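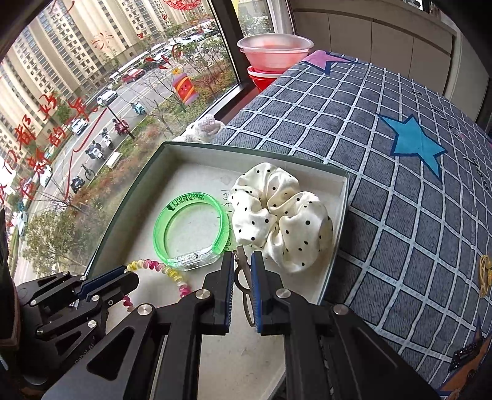
Georges Akl asked me, before I'd even found the clicker, whether a talk on the drawer of odds and ends was going to need the full slot. It is, Georges. Settle in.

Opening: ask for hands up. Who has a drawer at home that only shuts if you lean on it? Wait. Someone will claim they haven't. Move on, they're lying.

The old bit. Read from the 1813 household inventory: linen, pewter, one clock, then "sundry small things, 8 pence". A whole life's string and buttons, and the clerk couldn't be bothered. Pause for the clerk.

Slide two, my survey. 400 households, one drawer each. Most common find was a key that fitted nothing. Second was scissors, usually the pair the family had already replaced. Hair ties and festival wristbands did well too. Don't read out the whole table, Uchenna timed it last October and people went for coffee.

Why we keep it. Throwing out a key feels like a decision. Putting it back feels like tidying. Mention my aunt's spare fuses (she moved house with them twice).

If running late, skip the Kultside organiser trays. If running early, God help us, do the trays.

Questions. Lyle will ask about sheds. Sheds are a different talk and I want paying for it. Last slide has my email on it, leave it up while they find their coats.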